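November, bench 2, started 8:40

Back on the walnut stain problem. Quick recap for Snežana, who was out when I did the first batch: we want a brown ink from husks that doesn't go moldy in the bottle and doesn't clog a dip pen. Batch one did both, wonderfully.

Weighed out 300 g of dried husks from the Malon bag (the darker ones, I picked out the green bits) and soaked them overnight in 3,000 ml of tap water. Smells like a wet basement this morning, which I've decided to like. Simmered it low with the lid half on until there was a lot less of it, then strained through the old pillowcase and again through a coffee filter. The coffee filter takes FOREVER. Next time I'm letting it settle in the tall jar first and pouring off the top.

Held back 200 ml as a plain control, no gum, no preservative. The rest got gum arabic and two cloves per bottle – Špela swears by cloves, I'm less sure, but they're cheap and the bottles smell like pie.

Swatches on the Reinholz paper, the cream one. One coat is a weak tea color, three coats is a really lovely warm brown, almost red at the edges where it pools. On the Vullel sketch pad it feathers badly, so no more of that, I'm using the rest for shopping lists. Pen test with the wide nib was fine for a full page. The fine nib started skipping by line six. Too much gum? I'd like to try half as much before I blame the nib.

Also, whoever borrowed the 76 mm funnel, please put it back on the hook!

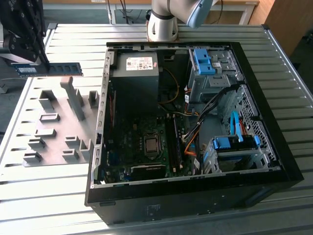 Memory module in the gripper, over the slatted table.

2:15. Added a rusty nail to one small bottle to see how far iron pushes the color. It's already grayer than the control, or I'm imagining it. Labeled it NAIL and put it on the windowsill next to a plain one, so half of each swatch strip gets light and half stays under the card.

To do: order more gum, ask Snežana whether her uncle still has husks, check the cork on bottle four – it weeps.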